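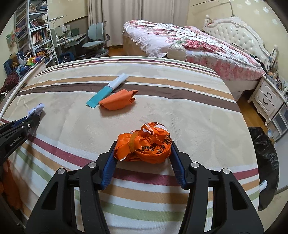

Twal is hiring a part-time table sorter in Basville, 21 hours a week, starting in August. You will sort used packets, wrappers and plastic bags by material and get them ready for storage. Many come in crumpled, like the orange bag with the rubber band around it, and printing can be hard to read through the creases. Good eyesight and patience matter more than experience. Training is paid. To apply, call Ayantu Lemma at extension 332 or stop by the front desk and ask for a form.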